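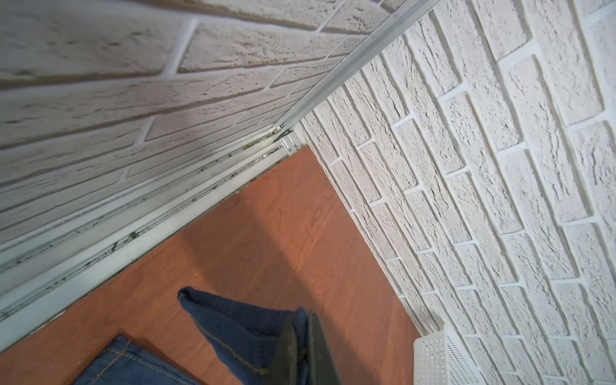

Storage room break-ins in Ellham: what the reports show

Ellham's property crime total has barely moved in two years. Within it, one category has grown: burglaries of shared storage rooms in apartment buildings, where tenants keep bicycles, tools and off-season tires. Malou Brynjólfsdóttir has read every one of those reports filed over a period of 16 months, almost 400 in all, as the city's contract crime analyst. We spoke by phone on 27 May 2026.

Her first point was about classification. Until last September, a storage room break-in could be entered as a residential burglary, a commercial burglary or a plain theft, depending on the officer.

"If the room had its own outside door, some officers called it commercial," she said. "If the door was already open, it went in as theft. You could not pull a list. I had to search the narratives for words like 'cage' and 'locker' and then read them."

The new code fixed that for later cases. She recoded the older ones by hand, and a second reader, Emrys Yorath, checked a sample. They disagreed mostly on garages. A locked cage inside an open parking level now counts as a storage room; a bicycle chained to a pipe on the same level does not.

Asked how people get in, she separated the building door from the storage door. At the building door, force is rare. Reports usually show no damage at all, and she reads that as following a resident in or using a code that has not been changed. The storage door is different.

"It's the strike plate," she said. "The lock is often decent. The plate is held by short screws in soft wood, so the lock stays intact and the frame gives. Officers write 'door forced' and leave it there - I would like them to write what failed."
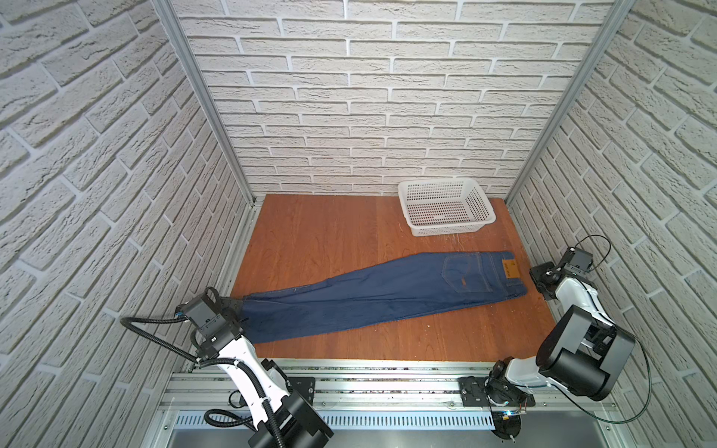 She has asked for a field on the report form for the point of failure, with a short list of options. The request is with the records unit. Until it is approved, she relies on photographs attached to the file, and many files have none.

Timing is the weakest part of the data. Tenants may not visit a locker for weeks, so the reported date is the date of discovery. Brynjólfsdóttir spreads each case evenly over the period when it could have happened, a standard method, and drops any case with a window longer than 4 weeks from the hourly charts. What remains points to weekday late mornings, but she would not put much weight on it.

The Oser Street blocks account for more cases than any other part of the city. She cautioned against reading that as a ranking of risk. "Those buildings have more lockers. I don't have a locker count for the whole city, so I can't give you a rate. I can give you a number of reports."

Recovery is low, and serial numbers are the main reason she gives. Few owners have them written down. When a number is on file, the bicycle can be matched against pawn records the same day. She keeps hers on a card in a kitchen drawer, along with the receipt.

Her next report covers repeat entries at the same address and is due in September.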